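Norbert Zelenák, my great-uncle. A life in five posts, as he hated long speeches. 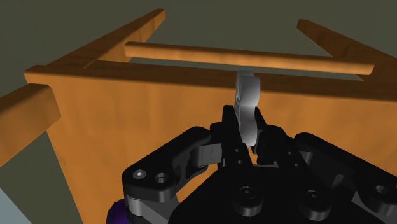 1/5 Born in Collthorpe above the ironmonger's, the last of 12. His mother ran out of names she liked and picked Norbert off a calendar.

2/5 Forty-odd years on the counter at Petridis, selling hinges. Married Javen's only piano teacher, who told him at the wedding to stop humming. He didn't.

3/5 Kept every bus ticket he ever bought. We have counted 2618 and there's another tin.

4/5 Meant to reach 100 so he could complain about the card. Missed it by three years and would want it known he was annoyed.

5/5 Funeral at Nollotska chapel in October, 2 pm, tea after. No lilies, they made him sneeze. Bring a hinge if you bought one off him. My aunt is collecting them for reasons she won't share.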